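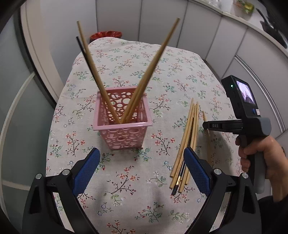

Chopstick task, view from the left gripper.

Osia Perception and Planning – Frequently Asked Questions

What does Osia do?
Osia is the software that sits between recorded gripper demonstrations and a trained policy. It lines up the streams, estimates where each gripper was, finds the objects that matter, and writes out training episodes. It also includes the planner used to run a trained policy on an arm. It does not include the recorder itself.

Which tasks come with ready-made configs?
There are four: chopsticks into a holder, bowl stacking, cloth folding and jar lids. The chopstick config is the one most people start from, and most of the questions on this page come from it.

Why are thin objects so hard to track?
A chopstick is only a few pixels wide at arm's length, and several lying together look like one shape. The default detector splits a bundle by looking for ends first and then joining pairs of ends with a line. Dark sticks against a light cloth come out well. Light bamboo on a beige cloth is harder, and a printed pattern adds false ends where a stem or leaf happens to line up. Raise end_score a little if you see sticks that aren't there.

The holder has holes in its sides. Does that matter?
It does for depth. With a perforated container like the pink one in the chopstick task, a depth map may show the wall, what's inside, or the table behind it, depending on the pixel. Set container_model to "shell" and Osia will fit the rim and base and ignore the depth readings from the walls. Leave it on "auto" for solid cups and bowls.

Sticks already in the holder lean in different directions. How does the planner handle that?
It treats each one as an obstacle with a soft margin. The drop point is picked from the free part of the opening, and the approach angle is picked after that. If two sticks form a wide V, the planner will usually go between them. If you want a fixed drop point, set drop_mode to "center", but expect more contact.

The second gripper shows up in my left view. Should I mask it?
No, leave it in. Osia uses the other gripper as an extra check on relative pose. The hand holding it is masked automatically before training, along with the sleeve. If the mask misses part of a dark sleeve, run osia mask --redo on that episode.

How many demonstrations do I need?
For the chopstick config we suggest 200. Our own reference set has 207 recorded episodes, of which 148 passed the sync and pose checks and were used for training. Plan on losing a fair share at first. The number gets better once the people recording learn to keep both grippers in view.

Why was my episode rejected?
Look at the reject code in the episode log. S1 means the two streams drifted apart. P2 means the pose estimate jumped. P3 means there was too little texture to track, which is common over a bare white table. A patterned tablecloth helps here, even though it makes stick detection a bit harder.

Can I use Osia with Skarkis?
Yes. Skarkis handles storage and playback, and Osia can read its episode folders directly. Piketti exports need to be converted first with osia import. Support for Lie is planned, with a first test build in March.

Does the planner run in real time?
The planner does. The detector can fall behind on a laptop, and in that case the planner keeps using the last good estimate and slows the arm down. You can turn off the slowdown, but we don't recommend it near people.

Who do I contact about a bad config?
Send the config file and one failing episode to Sanaa Ouazzani through the support form. Please don't send whole datasets – one episode is enough to start with.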